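Changes to Service Hours and Document Handling at the Bruseck Campus

Effective Monday, the Records and Permits Office at the Bruseck campus will accept applications by mail and by electronic form only. The service windows on the ground floor will remain closed until further notice. This measure was approved in the last week of March and applies to all sections of the office, including Land Records, Business Licensing and the Survey Archive.

Applications that were handed in at the windows before the closure remain valid and do not need to be sent again. Applicants who received a numbered receipt should keep it, as the receipt number will be used in all further letters. A total of 94 files from the March intake are still under review. Letters concerning these files will be mailed in the order in which the applications were received.
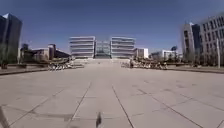
Fees are unchanged. The standard filing fee may be paid by check or by bank transfer. Cash cannot be accepted during this period. Checks should be made out to the Records and Permits Office and must show the receipt number or, for new applications, the full name of the applicant as it appears on the form. Unsigned checks will be returned with the application, and the date of filing will then be the date on which the corrected payment arrives.

The electronic form accepts up to 17 attachments for each application. Site plans and survey drawings should be sent as separate files – one drawing to a file – and scanned at a size that allows all written measurements to be read. Applicants who are unable to scan large drawings may mail paper copies to the Survey Archive. Originals should not be mailed. The office cannot accept responsibility for original deeds or drawings lost in transit.

Requests for certified copies will continue to be filled, although applicants should expect a longer wait. The Survey Archive is limited to 400 pages of copying per day under the present staffing plan, and requests from courts and public agencies will be handled first. Private requests of more than 500 pages will be divided into parts and mailed separately. 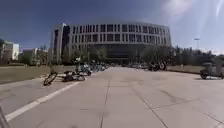 The branch offices at Birneso and Sundton will follow the same rules. Mail addressed to either branch will be forwarded to Bruseck and entered there. The branch at Ban will continue to handle renewals of existing business licenses, but new license applications from the Ban district must be sent to Bruseck. License holders whose renewal date falls during the closure will be given an additional 30 days, and no late charge will be applied.

Public hearings on zoning requests have been postponed. New dates will be mailed to all registered parties and printed in this newsletter. Written comments already received will be entered in the record, and further comments may be submitted until the new hearing date is set.

Questions about a pending file should be sent in writing, with the receipt number in the subject line. The telephone line is reserved for applicants who do not have access to electronic mail.

Contact the Newsletter Desk | © 2020 Records and Permits Office, Bruseck | Back to top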